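招人啦:Dellargate 工作间找一位兼职整理帮手
2023年4月4日

大家好,我是 Dima Khalaf,平时管 Dellargate 工作间里大大小小的杂事。排时间、买耗材、接电话、找不见了的笔帽,都归我。春天一到,订工作间的人一下子多起来,我一个人收桌子收到腰疼,所以跟 Musyoka Rashidi 商量了几回,决定正式招一位兼职帮手,每周来三个半天,专门负责桌面、布景、线和文具。

先说清楚,这份活儿不需要什么学历,也不需要作品集。我们想找的是那种去朋友家吃饭,会顺手把筷子摆齐的人(我知道你们在哪儿!)。如果你看见一卷线乱着就手痒,看见布上有褶子就想去扯一扯,那请一定往下看。

工作间在 Giston 楼里,二层,走到头左手边。房间不算小,但大家干活主要就围着一张黑色的长方形桌子,后面挂一大块米色的布。布是我和 Morfudd Samuel 一起挂的,挂了一个下午,挂完两个人坐在地上吃了一袋饼干。布料软,垂下来自己会起褶,有人喜欢它松松地堆着,有人非要平的,所以你来了以后,先问当天用工作间的人要哪一种,再动手。 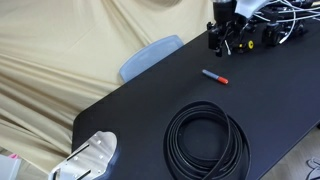 黑桌子、米色布,还有桌子后面那把浅蓝色椅子。

桌子是哑光的黑面,好看是真好看,显灰也是真显灰。手指印、橡皮屑、纸毛,什么都藏不住。我们的办法是先用干布扫一遍,再用拧得很干的湿布顺着长边擦,最后再来一遍干布。不要喷带香味的清洁剂,去年11月我图省事喷过一回,桌上一圈一圈的印子,Musyoka 擦了两天,到现在还拿这事儿笑话我。圆角那几处容易漏,擦的时候绕过去一把就行。

椅子的靠背轻轻擦一下就好,推回桌子后面,靠背高出桌沿一点没关系。椅子不够了可以去隔壁借,借了记得写在门后的本子上,谁借的、借几把、几点还。那个本子已经换到第三本了,前两本我舍不得扔,里面什么都有,还有人画猫。

再说线。我对线是有点执念的。工作间里黑的白的、粗的细的都有,有人用完随手一放,过两天就长在一起了。你来上班,大概有一半的时间要跟线打交道。规矩不多:正在用的线,不碰;不确定有没有在用的线,先问;问不到人,也不碰。收工以后、当天的使用人点头说可以收了,再从头到尾慢慢理。千万别拽,拽一次能多花半小时。

盘好的线摞成扁扁的一圈一圈,放在桌子靠边的地方,不要压别的东西,也不要塞进抽屉。抽屉是放文具的,这一点我会很啰嗦,先道个歉。长的白线最爱往桌沿外面跑,看到有垂下去的,问一声,能收就收上来,人走来走去容易绊着。
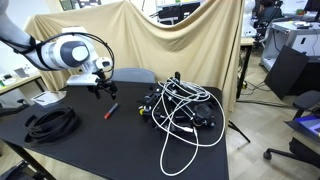 Ghazala Ghumman 看完草稿提了意见,说光写盘线可不行,得告诉人家盘到什么程度算合格,她当初来帮忙的时候就是没人讲,自己盘了拆、拆了盘,最后干脆每根都打了个蝴蝶结,结果第二天被大家轮流请教怎么解开。

好吧,她说得对,我补上。合格的标准是这样:圈的大小差不多,线头露在外面看得见,拎起来不散,放下去能平躺。用魔术贴扎带扎一道,松紧以能塞进一根小手指为准。不要打结,蝴蝶结也不要!扎带在抽屉最里面的铁盒里,用完了跟我说,我去 Clovo 补。Clovo 就是楼下那家小五金店,老板认识我们,报工作间的名字可以记账,但是收据一定要拿回来,不拿收据的那笔由我出(我已经出过好几笔了)。

接下来是笔。这一段我写得会长一点,请忍耐。

工作间里用得最多的就是记号笔。画草图用,在纸胶带上写字用,给箱子做标记也用。记号笔这个东西,盖紧了能用很久,没盖紧过个周末就废了。所以你每次来的第一件事,放下包,洗手,然后把所有的笔帽都按一遍,听到咔哒一声才算数。写不出来的笔不要放回笔筒,这是全世界最气人的事情之一,请直接放进门口的旧笔盒,我攒够一盒统一处理。

笔筒按颜色分。什么颜色的帽子配什么颜色的墨,买回来的时候都是好好的,用着用着就有人张冠李戴。碰到对不上的,在废纸上划一道试试,按写出来的颜色归。Morfudd 专门裁了一沓小废纸放在笔筒旁边,就是干这个用的,别拿去记电话号码。
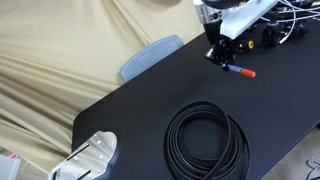

红帽子的记号笔,蓝色笔身。

除了笔,抽屉里还有棉签、纸胶带、软尺、剪刀和几块备用的擦布。棉签是清缝隙用的,用过的直接扔,不要放回盒子。剪刀分两把,剪布的那把柄上缠了胶带,求求各位永远不要拿它剪纸。我知道我已经在门上贴了条子,我还是要再说一遍。

布景这边,每周要把米色布取下来抖一次。取布要两个人,一个人扶架子,一个人解夹子,所以这件事会安排在我或者 Musyoka 在的那个半天。布不用熨,挂回去以后自己会垂顺;中间往下坠是正常的,两边的角往上提一提就可以。每两个月送去洗一回,洗衣店也由我联系,你帮我一起扛下楼就好。布不轻,真的不轻,我第一次扛的时候在楼梯上歇了两回。

那么你一天的活儿大概长这个样子(半天班,四小时,中间休息一刻钟,茶水间有热水和我的茶叶,随便喝):

先开窗,按笔帽,翻一下门后的本子,看看今天谁用桌子、要怎么布置。
然后擦桌面空出来的地方,别人放着的东西,不挪。
使用人到了以后,问三件事:布要松还是要平,椅子放哪边,哪些线不能碰。
中间这段时间比较自由,可以整理抽屉、贴标签、补货、写缺货单。有人喊你递个东西就递一下。
收工以后理线、归笔、擦桌、拍灰、关灯。
最后在本子上写两句,今天缺了什么,坏了什么,有什么好玩的事也可以写。

缺货单用表格写,是我做的,很丑,但能用。Cosimo Mazza 一直说要帮我重新做一份漂亮的,说了快一年。你要是会做表格,我会非常非常高兴,不会也没事,手写拍给我也行。

关于钱,直接写在这里,免得大家不好意思问。每个半天200元,当周结清。头两个半天算试工,照样付钱。每个月另外有300元的交通补贴,住得近也给,走路来也给,反正是固定的。做满三个月再发一笔500元的奖金,金额不大,是我跟 Musyoka 磨来的。我们这里没有迟到扣钱这种规定,但是请提前说一声,我好去门口等人。

我们希望你:

能固定出三个半天,上午下午都可以商量,定了以后最好别老换。
站得住,弯得下腰,能和别人一起搬一块厚布下楼。
看到东西不在原位,会先问,再动手。这一条我放在最前面都不过分。
会说普通话,英语能听懂简单的东西名称就够用,常来的人里有好几位中文还在学,大家连说带比划,也都过来了。
不怕安静。有的下午大家各干各的,能一两个小时没人说话。

不太合适的情况我也说一下。如果你喜欢重新布置房间,喜欢给东西换地方,来了以后可能会有点难受。之前有位特别热心的朋友,趁我吃午饭把抽屉全部按大小重新排了一遍,整齐极了,然后那天下午谁也找不着软尺。我后来觉得挺抱歉的,明明是我没交代清楚,所以这次才写了这么长。
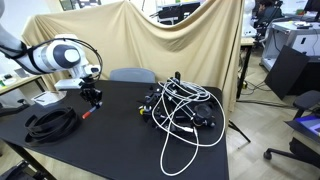 说回交代这件事。新人来的第一个半天,我会全程陪着,从门口的钥匙盒开始,一样一样过一遍,你可以拿本子记,也可以录音。第二个半天换成你来做,我坐在旁边喝茶,你问我就答,不问我就尽量不插嘴(很难,但我练过)。从第三个半天起你就自己来,我的电话贴在门后,打过来我一定接。

有几样东西暂时不归你管,也写在前面。地面每天早上有保洁来拖;高处的架子不用你爬,需要拿上面的东西叫我,梯子锁在楼道里,钥匙只有我和 Musyoka 有;墙上的插座和开关,除了灯,别的不用动。垃圾你只管桌边那一小桶,满了拎到门口就好。

还有人问过我能不能带孩子来,平时不太行,桌边走动的人多,我看不过来。带狗也不行,我自己特别想让它来,但是米色的布和黑毛的狗,大家想一想吧。

穿什么都可以,舒服就行,袖子别太宽,擦桌子的时候容易带倒笔筒。鞋子请穿不露脚趾的。围裙我们有,去年从 Benedetti 那里订的一批,深色,口袋很大,能同时装下一卷胶带、一把软尺和半个面包。洗的事我来。

怎么报名呢?写一段话发给我就行,不超过300字,不用简历。告诉我你叫什么,哪几个半天有空,再讲讲你家里收拾得最好的一个角落,或者最乱的一个角落,两个都讲也可以。不用拍照,文字就好,我喜欢读。我和 Musyoka 两个人一起看,每一封都回,不合适也会回。

邮件标题写“整理帮手”加上你的名字,发到工作间的公共邮箱,地址在 Giston 楼一层的告示栏上,就是我们那张黄纸的最下面一行。不方便写邮件的,把纸条塞进告示栏旁边的信箱也行,写上电话。我每天下班前开一次信箱。

看中了会约你来坐坐,时间半小时左右。不是什么正经面试,就是喝杯茶,看看房间,再一起盘一根线。盘得不好没关系,我就想看看你盘到一半打了结会怎么办。Ghazala 那天要是在,也会凑过来,她现在盘得比我还好。

招到人为止,招到了我会把告示栏上的黄纸摘下来。如果纸还在,就说明还缺人,放心来问。进 Giston 楼不用登记,上二楼,门牌是13,门有点紧,推的时候用点力气。

Dima Khalaf
Dellargate 工作间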